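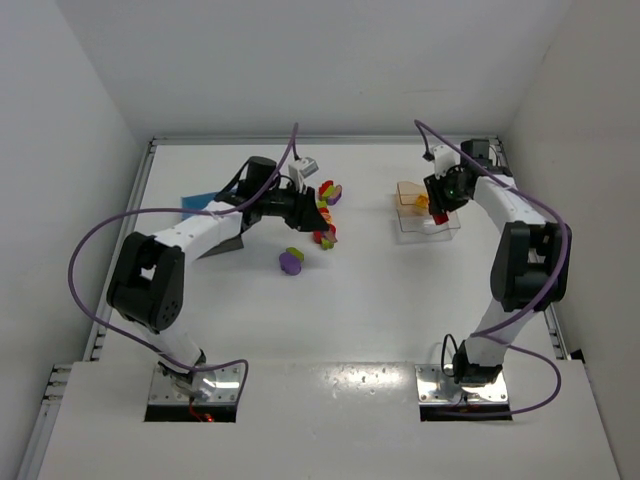

*Dusky pink block beside the pile, white table with walls on three sides.*

## Block table: keep the white top or cover it?

**mboyer** – 4/11/25

Looking for opinions before I spend money. The table has a white top, gray walls on three sides and aluminum rail along the back and sides. The walls stay, I like them. My question is the top. It shows every scuff, and on a hard surface the blocks are loud when a pile gets knocked over. I'm thinking of a felt mat, cut to fit inside the rails, or a sheet of cork.

The pink one in the picture is the color I have the most trouble with under warm bulbs. It reads as tan from across the room.

Budget is 53 dollars. Mat or cork, or leave it?

**anjana_d**

Leave it. A plain white top is the best background you can have for muted colors. I put a green mat on mine and the darker blocks disappeared into it. Took it off again after 5 days.

Scuffs come off with a damp cloth and a little baking soda. Don't use the rough side of the sponge.

**Mathis Millet**

Disagree with anjana on this one. White is fine for looking at blocks but bad for stacking them. They slide when you bump the table. Felt grips better and you can build higher before it goes over.

I have the Suto felt, the thin kind. Gray, not green, so colors still show up. It was 20 dollars for a piece big enough to trim.

**anjana_d**

Felt also collects lint and crumbs, and a block doesn't sit flat on it if the felt has a ripple. Rails on three sides make it hard to sweep out the corners too.

**Mathis Millet**

Then tape it down. Double-sided tape along the edges, no ripples. I vacuum mine with the brush attachment and the corners are no trouble.

**wfigueiredo**

I'd fix the light first. If pink looks tan, a new mat won't help, and a gray one might make it worse. Swap the warm bulbs for something neutral and see if the top still bothers you.

How high are your walls? Mine were too low and I was picking blocks up off the floor every night. I ended up adding a strip of Jurero board along the back.

**mboyer**

Haven't measured the walls. Nothing has gone over the back so far – the front is where I lose them, they roll or slide toward me and drop.

Good point on the bulbs. There are two in that fixture and I don't think they match.

**Marcelle M.**

Cork, if you get the thick sheet. I've used it on two tables. It's quieter than felt and blocks don't slide. The downside is color. Cork is tan, so your pink problem gets worse unless you paint it, and paint makes it slick again.

For the front I screwed on a low wood lip. Half an inch is plenty. Any more and it digs into your wrists.

**wfigueiredo**

Marcelle, how did you attach the lip? I tried glue on mine and it popped off in June when the room got humid.

**Marcelle M.**

Small screws from underneath, countersunk. Drill pilot holes or the lip splits. I still have most of a box of 54 screws left over.

**Mathis Millet**

A lip gets in the way when you clear the table. I like to push the whole pile off the front into a bin.

**Marcelle M.**

Lift the blocks out by hand, it takes a minute. Or leave a gap in the lip the width of your bin.

**anjana_d**

The gap is a good idea. Staniforth sells a shallow bin with a flat back that would sit right against a table front. I sort mine by size in those, never by color. Color sorting falls apart once you have two pinks.

**mboyer**

Thanks all. Bulbs first, then a lip with a gap. I'll order the gray felt too but just set it in without tape, so I can pull it if I don't like it. Marcelle, did you sand the inside edge of yours or leave it square?

**Marcelle M.**

Sanded, 120 grit, just enough to take the corner off.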